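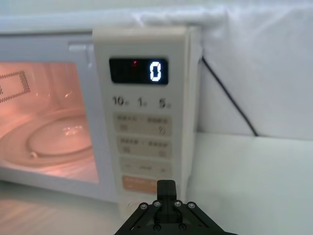

Rawan Jaber thinks a rule you can't check in five seconds from where you're standing shouldn't be on the sheet at all, and after a whole term of arguing with her I've come around to it. My first draft had a rule that said "ensure the appliance is in a safe state." What does that even look like? Rawan read it, handed it back and asked me to go and do it while she watched. I stood in front of the microwave for a while and then I crossed it out.

So that's what this project became. I started out wanting to write software for an arm that opens and closes a microwave and works the panel, and I ended up mostly writing the rules for the people and the machine doing it. I'm a little surprised by how much I enjoyed that part!

What I was trying to do

Our lab setup (we call it Bataineh, and I never found out who named it) is a microwave on a white table with white cloth hung behind it, an arm with a black gripper, and cameras. People take turns running sessions. Before this project, everyone had their own habits. One person always reset the display first, another always opened the door first, and when we put the recordings together you could tell whose were whose without looking at the names. That's bad for training and it's also how somebody gets a finger pinched.

I wanted one page of rules that a new student could follow on their first day. Baiba Rimkutė agreed to be my adviser as long as I promised it would stay one page. It's one page and a bit on the back. Sorry, Baiba.

I read through a pile of industrial safety material first, and most of it is written for factories with fences and floor markings and trained operators. We have a table. Still, a few ideas carry over really well: know the state before you move, have one person in charge of stopping, and write down what happened while you still remember it.
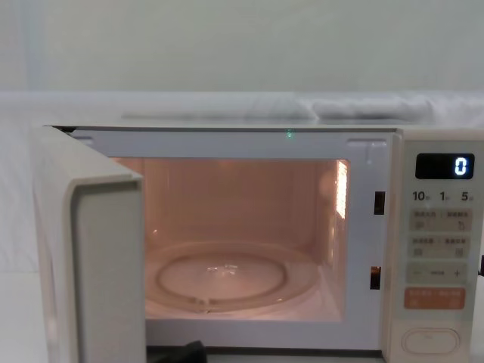 Jindero Student Reports, Vol. 3, p. 34

The starting state

This section took me the longest, and it's the one I'd fight for. Every session begins from the same state, and the state is something you can read off the appliance. The display shows 0. The turntable is on the floor of the oven with nothing on it. The cable is out of the way of the arm. If the session starts with the door open, it's open far enough that you can see the whole plate, and if it starts closed, then it's closed and latched – pushed until it clicks, please, a door resting against the latch looks exactly like a closed one on camera.

We don't heat anything, ever. I had that as rule eleven and Baiba moved it to the top and underlined it. An oven running with an empty cavity is bad for the oven, and the arm doesn't know the difference between the start key and the key next to it unless we've taught it well. So any practice on the panel is done with a person's hand near the stop switch, and if the oven does start, that person hits cancel or pulls the plug and we log it. No shame in it, just log it.

I also had a rule about cleaning the plate after each session, which I've dropped. We never put food on it. I think I copied it off the sign in the dorm kitchen without noticing.

Rules for the arm

Approach slowly, and stop short of contact before you press. We set a lower speed for anything near the control panel, lower again near the glass. The keys on this model sit close together and the finger of our gripper is blocky, so pressing from an angle catches two at once. Straight on or don't bother.

Never pull the door by its edge from the inside. I know it's tempting! The door swings wide and the arm can follow it right into the side of the oven. What we do now is use the release button, back off, wait for the door to finish moving, and only then come in again.

Closing is the other way around: push near the free edge with light force, and if the door hasn't latched on the first push, back away completely before trying again. A second shove from the same spot just slides the whole oven across the table.

And no reaching past the gripper while the arm is powered. That one applies to everybody, including me, including when the cloth has slipped and it would only take a second to fix it.

Rules for recording

Our target for the term was 4,000 recorded attempts and we ended on 2,987 that passed the checks. I was pretty down about the gap at first. Then I went back through the rejects and most of them were thrown out for the same thing, a starting state that didn't match the log sheet, and nearly all of those were from before the page of rules went up on the wall. So the rules came too late for our total, but I feel okay about them.

The recording rules themselves are short. Say what you're about to attempt before you attempt it. Keep failed attempts and mark them as failed. Don't restart an attempt because it looked clumsy. Check the view from every camera before the first attempt, and check it again if anyone has bumped the table. People skip that last check constantly (I've skipped it), so the log sheet now has a box for it, and a sheet without the box ticked goes in the reject folder no matter how nice the session was.

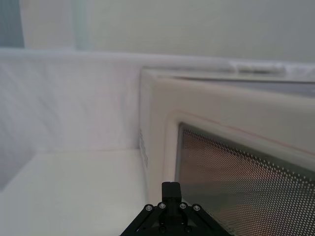

Walid Awwad wrote in the margin of my draft that the camera rule and the force rule are really the same rule, and that I should have put them together: if you can't see the part you're touching, you shouldn't be pushing on it. I like that a lot and I wish I'd thought of it. When the arm comes at the oven from the side, the gripper can cover a good piece of the door, and it's very easy to keep pushing on faith. The next version will say that contact is only allowed when at least one camera has a clear view of the contact point.

He also wanted a maximum force written down as a number. I tried to get one, but our readings shifted every time the oven moved on the table, so I left it out. Someone with a clamp and more patience than me could sort it out in an afternoon, I think.

What's still open

The stop switch rule says one named person holds it. It doesn't say what happens when that person needs to leave, and right now we just sort of hand it over. There should be a spoken handover. I've drafted a line for it and Rawan is going to test whether anyone really says it.

I'd also like to try the sheet on a different appliance. Most of it ought to work on a toaster oven, apart from the display line, and the new group starting in September has asked for a copy. It's taped inside the cabinet door, with the log sheets under it. Please write on it if something's wrong.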